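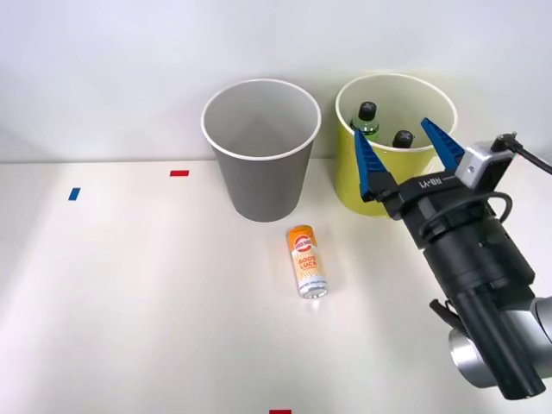
Robotics club finally moved on to sorting, and I'm so happy! Bottles go in the yellow-green bucket, cans in the gray one, and my job is the list of start positions. Nipon keeps telling me the GOOD LUCK can is aimed at me personally.
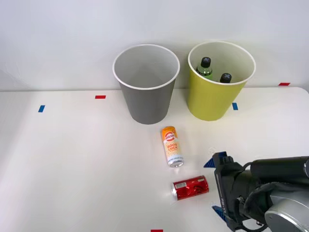
We have until May to get through 80 runs, and we're at 37 (Mwangi has a spreadsheet, of course). I did 2 more tonight before the building closed.

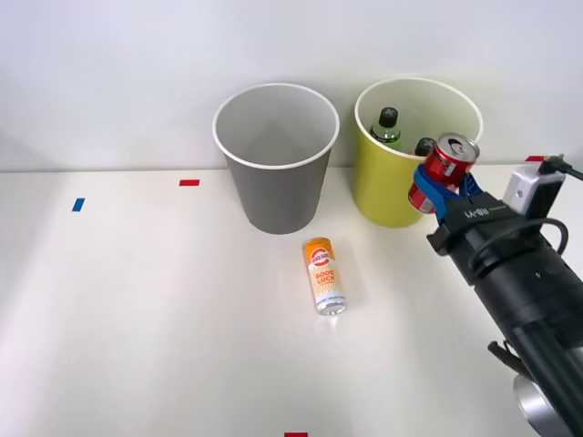
Red can, up by the yellow-green bucket

I still want to try the wrist view on its own – Mwangi says no, Nipon says maybe.

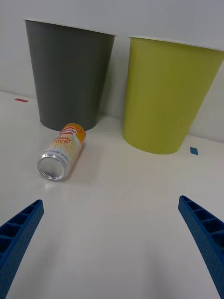

Between the blue fingers, with a can lying ahead

Back in at 9 tomorrow, and I'm bringing snacks!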